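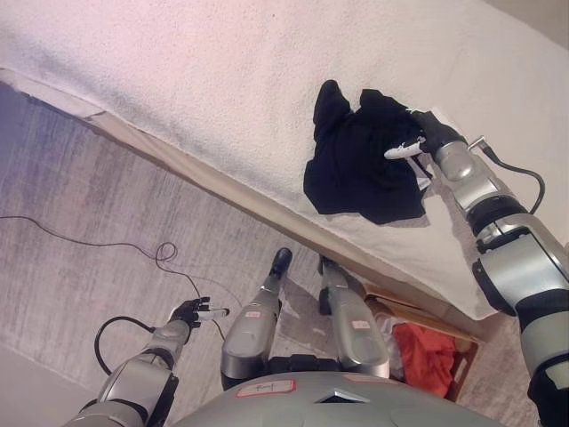
Lab visit, June - notes on the bedroom bay and the house rules

Writing this up fast before I lose the thread. Five of us went through the Darnetti site on the safety and good practice tour, the one our working group has been trying to get onto since last winter. Kevin Cuervo drove, I took notes, my handwriting is a disgrace so forgive any gaps.

Darnetti do household tasks on humanoids. Laundry mostly, some kitchen. The building is an old cold store out past the rail yards, 900 square metres, half of it still offices for Flirau, who make the door interlocks. Sign in, lanyard, closed shoes, no loose scarves. Phones on silent past the yellow line. All fairly normal.

What we went for was the rule book. They call it Carhuamaca, after the street the first version was written on, and it's up to 80 pages. Too long if you ask me. But the one-page version pinned at each bay is good and I'd pinch most of it.

Bay 3, the bedroom

Bed, nightstand, rug, a wicker basket on the floor for the clothes. Task on the card was "tidy clothing, bed to basket". Black garment on the bed, white and orange things in the basket. Sunita Dunleavy runs the bay and talked us through it with her back to the wall the whole time, her own rule. Never stand between the robot and the way out.

From the bay card, copied as best I could:

Two people minimum. One on the stop button, one on the task. The stop person does not hold a coffee, a clipboard or a conversation.

Nobody's hands on the bed or in the basket while the arms are live. If the basket needs to move, stop first, call "arms off", wait for the answer.

Soft items only. Check pockets and take out anything hard. Belts, keys, coins, the lot.

Log the start layout before every run, including what's in the basket already.

Gloves and fingertips looked over at the start of each session and after any snag. Torn fingertip means stop, swap, write it up.

Brayan Echeverri asked who checks the log. Sunita does, end of shift, and then a second person picks one run at random and reads it properly. Last count they had 272 runs logged for this bay with a named stop person on every one. That impressed me more than the arms did.
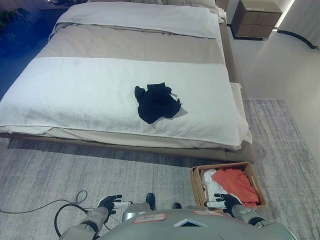
Cables and floor

Our group argued about this one in the van all the way home. There are cables across the rug in the bedroom bay, and I asked straight out what the rule was. Written answer is on page 14 - a cable may cross the work floor if it's on the layout sketch, there's slack at both ends, and the walking route goes around it. People don't step over. If you catch yourself stepping over, the route is wrong and you redraw it.

Zübeyde Kılıçarslan thinks that's too soft. She'd have everything overhead or nothing, and she's got thirty years of shop floors behind her so I'm not going to fight her. My own view, a drawn route that people follow beats a ban that gets ignored by lunchtime. We'll put both in the draft and let the members have a go at it.

Rugs: allowed in bays only, edges checked weekly. Shoes that grip. Somebody did trip here last year, walking backwards, and the incident sheet is posted in the kitchen for anyone to read. No name on it. Good practice, more places should.

Handling clothes

Gilberto Ñahui does the training for new operators, and he had us doing the calls out loud like schoolkids. "Reaching." "Contact." "Clear." The operator says them, the stop person repeats them back. Felt silly for two minutes and then it didn't. He won't sign anybody off until they've done a full afternoon as stop person, and he reckons it's the harder job.

Some things he was strict on. A hand reaching into the basket counts as contact work, same as a hand on the bed, even if it's just cloth in there. Watch both hands, including the open one that isn't doing anything. And if a sleeve catches on a finger you don't go in and pull it free yourself, tempting as it is.

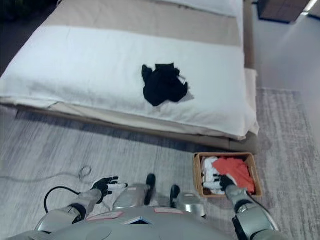
He also has a thing about the restart. After any stop the whole call sequence goes again from the top, no picking up halfway. Costs them time. He showed us the sheet, 971 restarts since they brought the rule in, and he'd initialled the training ones himself.

Odds and ends

Stop buttons are from Ineck, wired, one per bay plus one at the door. Tested first thing and again at 1 pm after lunch.

Visitors' line is yellow tape, replaced when it gets scuffed. Ours was a bit scuffed, Kevin pointed it out and they had new tape down before we left teh building.

Parking is terrible. Go in by the east gate, the west one has a boom that sticks.

To chase up: copy of the one-page card (Sunita is emailing it), whether Flirau will talk to us about the interlocks seperately, and Brayan wants the blank log sheet. Draft goes round once I've typed up the rest of the kitchen bay notes.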